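# How a TV Talk Show Interview Gets Made

When you watch a famous singer or actor on a talk show, it looks like two people having a chat. They are having a chat, but a lot of people have worked on it first.

## Before the show

A talk show has a team of researchers. Their job is to find out about the guest. They read old interviews, watch the guest's new movie, and listen to the new album. Then they write notes for the host, who is the person asking the questions.

A few days before taping, a researcher calls the guest for a pre-interview. They talk about which stories the guest would like to tell. Maybe the guest fell off a horse on set, or got a letter from a fan in Alaska. The researcher writes down the good ones.

The guest can also say what they don't want to talk about. Famous people have sad things happen to them, the same as everyone else. Some want to talk about those things on TV and some don't. A fair show asks first.
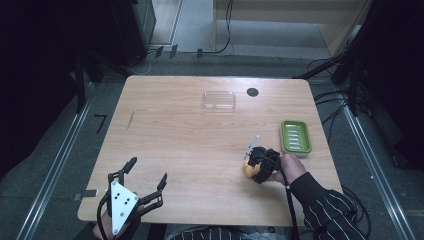

Braulio Salinas: My daughter asked me if that means the interviews are fake. I told her the host knows which story is coming but still has to listen, and the guest can always say something new. Is that right?

Yes, that is right. The questions are planned, but the answers are not written down for the guest to read. If the guest says something surprising, a good host will drop the next question and ask about that.

## In the studio

*The Figueiredo Show* is taped in a studio in Dondstead on Sunday afternoons. The studio has 98 seats for the audience. Tickets are free, but you have to ask for them early. Last September, 575 people asked for tickets to one taping.

The people in the seats get a short talk before the host comes out. A person called the warm-up tells jokes, explains when to clap, and asks everyone to turn off their phones.

Each guest talks for 20 minutes. You will not see all of it at home.

## Lights and furniture

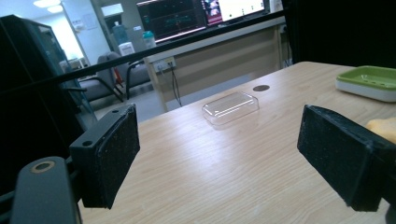

Studio lights hang from the ceiling and they are very bright. Cameras need plenty of light to show faces clearly. The crew has to watch out for anything shiny, like glasses, earrings, and furniture. Even a pale wooden tabletop like this one picks up bright reflections from the lights overhead. On TV, a spot like that can pull your eyes away from the person talking. The crew can move a light, turn the table a little, or put a cloth on it. Makeup artists use powder on faces for the same reason.

## After the taping

An editor watches the whole interview and picks the best parts. Long pauses and coughs come out. So do stories that take too long to get going. Sugeng Yeoh edits *The Figueiredo Show* and has 2 days to finish each one.

Editors have to be careful. If you cut out the wrong sentence, a joke can sound mean, or a sad story can sound like a joke. The show's producer checks the finished version before it goes on the air.

## Words to know

**Host:** the person who runs the show and asks the questions

**Pre-interview:** a talk with the guest before the real interview

**Taping:** recording a show to be shown later

**Producer:** the person in charge of making the show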